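Drerncombe Community Garden Association
Minutes of the members' meeting, September

Present: Consuelo Peñalver (chair), Barış Ekinci, Beril Duman, Bernadette Fitzsimmons, and members from 8 plots
Apologies: Milagros Aranda
Minutes taken by: Beril Duman

The meeting was opened at 7 in the evening. The minutes of the last meeting were read and accepted with one correction: the broken tap is the one near the Montes gate, and it is not the one behind the compost.

1. Water

Barış reported that the new hose reel from Mamard was delivered with the wrong connector. He has written to them two times and is waiting for the answer. Until then members are asked to fill cans at the lower tap. Bernadette asked if the lower tap can be opened earlier in the morning, as she waters before work. It was agreed to open it at 6:30.

The rain barrels were discussed for a long time. Two members want lids on all of them. Another member said lids are hard to lift when the barrel is full and you have a can in the other hand. No decision was made and the point will come back in the next meeting.

2. Plots and waiting list

There are 41 names on the waiting list. Plot 10 is free from the end of the month – the former holder has moved to another town and wishes everybody well. Consuelo will write to the first person on the list. If no reply comes in two weeks, she will write to the next one.

The holder of plot 7 asked for permission to keep the high bean frame over the winter. Permission was given, under the condition that it is tied to the fence.

3. Seed swap

Bernadette has kept the envelopes from last year and they can be used again. Every envelope should have the name of the plant and the year, in letters that other people can read. Barış will bring the Iltero beans, which many members have asked for. Tables will be wiped before the seeds are put out, and again after.

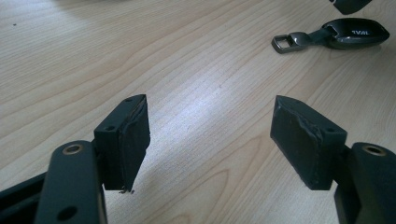

Light wood with the grain running across.
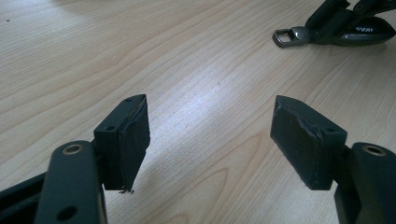
Page last changed: September, by B. Duman

4. Compost

There were again cooked leftovers in the compost. Consuelo reminded the members that only raw vegetable waste and cut plants are allowed. Beril will make a new sign, larger than the old one. A member proposed to write it also in Spanish and Turkish, and this was accepted with thanks to Milagros, who had offered already to help with the Spanish text.

5. Other matters

The key of the tool shed was missing for several days and was found in the wheelbarrow. It must go back on its hook after use.

Bernadette asked who is taking the squash to the harvest table at the church. Barış will do it if somebody lends him a car – two members offered.

Action points
Barış: write to Mamard again, squash
Consuelo: letter about plot 10
Beril: compost sign

The meeting was closed at 8:40.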